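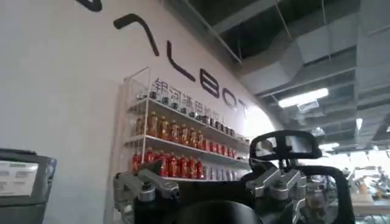 Wrist view, drinks shelf with cans and bottles, two-finger gripper in front.

Budgeting for a gripper to restock drinks – what am I missing?
Posted by Zetalcombe, 21/07/2023

We have an arm already and want it to handle cans and bottles on wire shelves, packed tight like these. The gripper quote is 1009 dollars. My limit is 900, and I could stretch it if there is a good case. Do I need anything else up front?

Bridby
Spare finger pads and a mounting plate. I'd keep 300 back for those and for cabling. Ask if the quote includes the plate. Ours didn't, and the order sat until June waiting for one. Also measure the space between cans before you buy. With a full row the fingers have to come in from the front or the top, and wide fingers won't fit between two cans. Borrow a demo unit if the seller has one – 2 weeks is enough to find out.

Lloyd
Get a cheaper one.

Clinel
I agree with Bridby on the demo. Test bottles and cans separately, both full.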